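Notes for the Vadora evening, July 25, 2026. Ramil Sebastian speaking, Bienvenido Ambrosio on the second mic. Twenty-five minutes, then questions. Bold = say it slowly.

## Start

Don't thank everyone by name. Do it at the end, when people know why.

Open with the cold hallway at Wiltach town hall. Two years ago I stood in it with my neighbor, who had a bus stop complaint and a folded sheet of paper. She had practiced what she wanted to say in Tagalog. The clerk was kind and sorry and had no way to take it. She went home with the paper still folded.

Pause.

Then: last month she spoke at the same council for her full three minutes, in Tagalog, with an interpreter beside her, and **the council asked her a follow-up question.** I nearly fell off my chair! A follow-up question is the dream. It means they were listening to the content.

So the talk is about how a town of our size got interpretation at public meetings written into its rules, and how yours could too.

## What we asked for

Keep this part short, people can read the handout.

- An interpreter at any council meeting if a resident asks 6 days ahead
- The three minutes don't shrink because of interpreting (the clock stops while the interpreter talks)
- Agendas in plain English first, then translated
- A phone number for requests, answered by a person

The clock one sounds small. It was the one we fought hardest over. Under the old practice, interpreted speakers got the same three minutes as everybody else, so really they got a minute and a half. Tell the story of Bienvenido timing it from the back row with his kitchen timer. (He'll want to tell it himself. Let him.)

## How we counted

Love this part, try not to rush it.

We went door to door on the east side with one question: have you ever wanted to say something to the council and stayed home because of language? **383 doors answered. 94 said yes.**

Leave the numbers up while I take a drink of water.

Things to add if the room looks interested:

- We asked at the door in whatever language the person picked. Plenty of people picked English and then switched halfway through, which was lovely
- We wrote down what the person had wanted to say, word for word. Sidewalks, mostly. School crossing. One very detailed complaint about pigeons
- We never asked about immigration status. Say clearly why: the rule covers residents, so it wasn't our business, and asking would have closed doors

The council members kept quoting the pigeon complaint back at us. Good! It made them laugh and then it made them look at the rest of the stack.

## BIENVENIDO: the Mirkeo part

(Hand over. About five minutes.)

B. to cover:

- Mirkeo tried this before we did, using staff who happened to be bilingual
- Why that wore people out: same two employees called on every time, no extra pay, and residents felt odd airing a complaint about the parks office through somebody from the parks office
- Mirkeo's clerk sat down with us for a whole afternoon and went through their mistakes one at a time. Huge help. We changed our draft that same evening
- They have since moved to paid interpreters too, and the clerk says the phone requests have gone up

B., please mention that she brought her own binder. It was a beautiful binder.

## The hard month

Back to me.

Be straight about this. The first vote was pulled from the agenda an hour before the meeting. People had taken time off work. Kirui Hall was full and we had to go in and tell them to go home.

What we did next:

1. Called every person who had come, that week, by phone
2. Asked each council member for fifteen minutes alone, with one resident and no signs
3. Rewrote the cost page so it fit on one side of one sheet

Number two is what moved it. One member had been a firm no, and he told us afterward that he'd thought the proposal meant running the whole meeting in several languages. He had never been shown the draft itself — only heard about it. Fifteen minutes and he was a maybe. Another fifteen and he was the one who moved the motion.

I still think of him whenever I'm tempted to write somebody off. **Go talk to your no votes.** Bring a resident. Bring the actual text.

## What it costs

Somebody always asks, so get there first.

Wiltach pays by the hour, with a two-hour minimum, out of the clerk's budget. Meetings with no request cost nothing. We suggested a yearly cap and a report when the cap is close. The council liked that a lot more than an open line. The cap has never been reached.

If pushed on exact sums: point to the clerk's page, don't guess from the stage.

## If you want to start on Monday

~~Monday~~ Change to "this week," half the room works shifts.

- Go to one meeting and write down who isn't speaking
- Find the existing rule on public comment. It's usually a page and a half, and often nobody has touched it in years
- Pick one street and knock
- Find your nearest Mirkeo and ask what went wrong there
- Don't wait for a perfect draft. Ours had a typo in the title when it went to the clerk

Walk to the front.
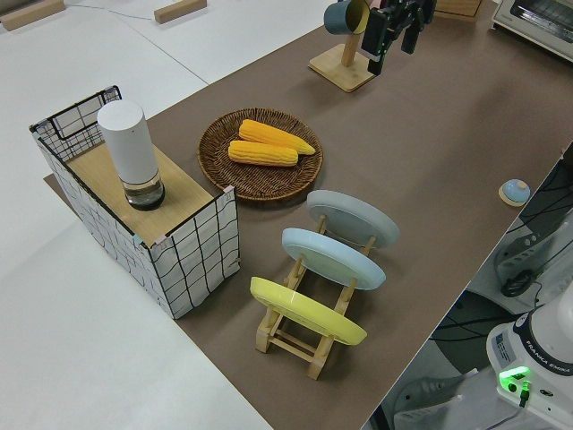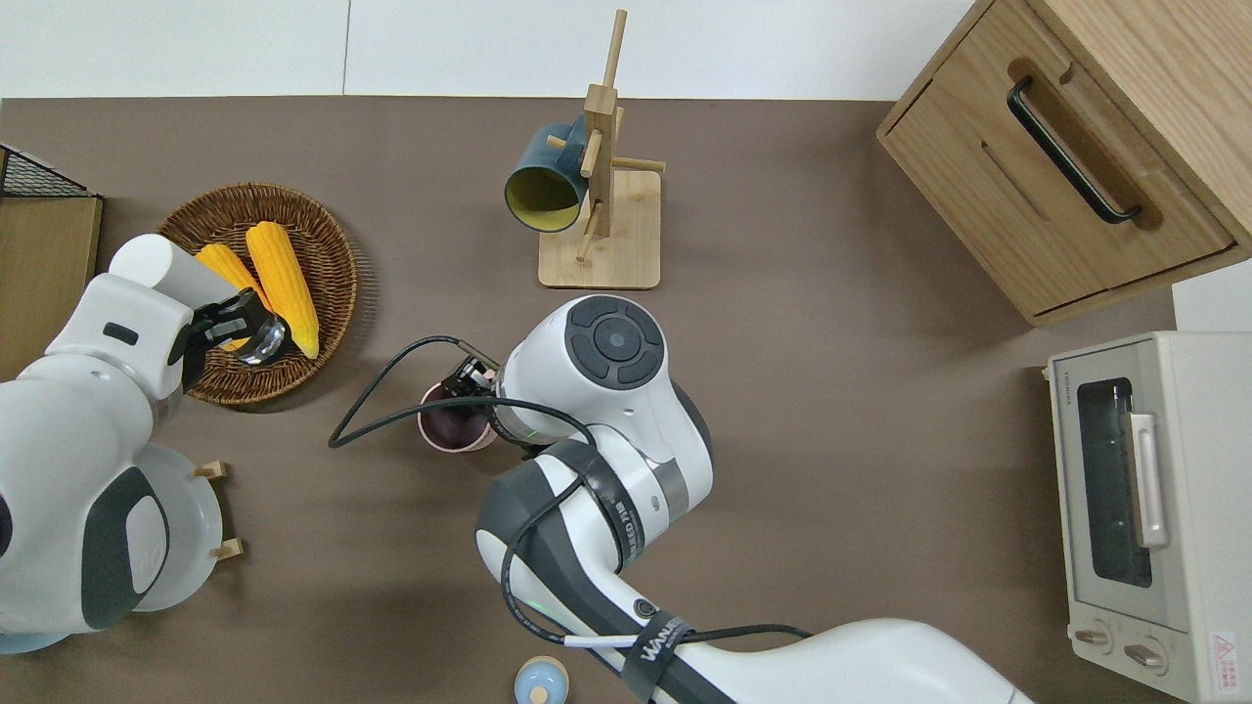
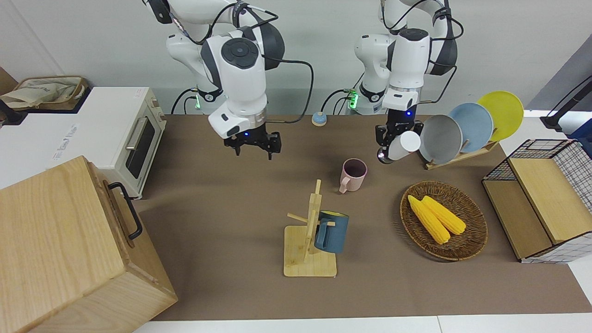 ## Questions that will come up

**Won't this discourage people from learning English?** Most of the people who used it last year are in evening classes. You can be learning a language and still need to talk about a broken streetlight tonight.

**What about small languages?** Phone interpreting, booked ahead. The sound in the chamber was awful at first. A better speaker fixed it.

**Does it work for sign language?** That was already required and handled separately. Say thanks to the Deaf residents who showed us how their requests worked, because we copied the request form almost line by line.

**Can we have your draft?** Yes, please! Take it, change the town name, send me what you improved. Paper copies by the door, B. has the sign-up sheet for the file.

## Thank-yous

My neighbor (she's in the third row, she said it's fine to wave but no name). The Mirkeo clerk. Everyone who came to Kirui Hall twice. Vadora for the room and the soup.

Then stop talking and eat.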